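A visit to the open day of the Nesico laundry rooms
April 27, 2019

In February I received a small card in my mailbox which invited the neighbors to see the new laundry rooms in the Prikach building. I kept the card on my refrigerator, and when the day came I went there with my umbrella and my old notebook.

The building is the former shoe store on the corner behind the bus station. I remembered it as quite dark. Now the walls are painted white and there is a long bench near the entrance, where we left our coats. The visitors were divided into groups, and every group had 22 minutes for each room. I was in the second group, together with some families and a few students.

First we saw the sorting room. The guide explained how the clothes are separated by color and by kind of fabric, and she told us that most people fill the machine too much. I must admit that I am one of them. She also advised us to close the zippers and to turn dark shirts inside out. The soap they use is from Erkix and has almost no smell. A bag of it costs 6 dollars at the desk, and I bought one.

After this there was a break with tea and poppy seed cake. The cake came from the Quiroga bakery across the street and it was finished very quickly. On the wall was a poster about water. It said that the building expects to wash for 400 households when all the rooms are open. I would like to know how they calculated this, but the person at the poster was busy with another group.

The machine room was the part I liked most. The machines are dark and shiny, and the basket is put directly in front of the open door, so the clothes have a very short way to go. I had always kept my basket on a chair.
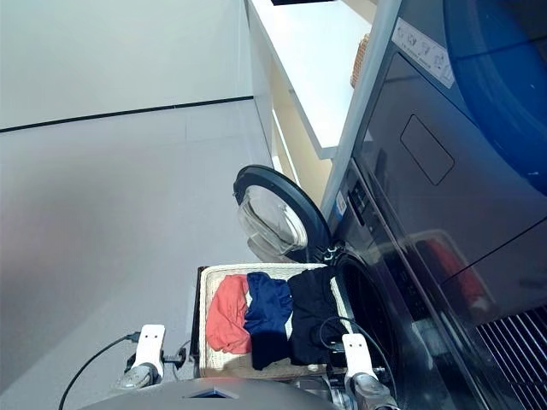

Text: a neighbor and regular visitor of the Prikach open days

The basket is woven, in a light beige color, and the orange, blue and black clothes were folded in it side by side. I found it very neat. There is also a label with the small care symbols on the upper machine. I could never remember these symbols, so I copied five of them in my notebook and the guide told me their meaning.

The drying yard was closed because of the rain. It will be shown at the next open day, and entrance is free again. Please use the side door, as the front steps are slippery.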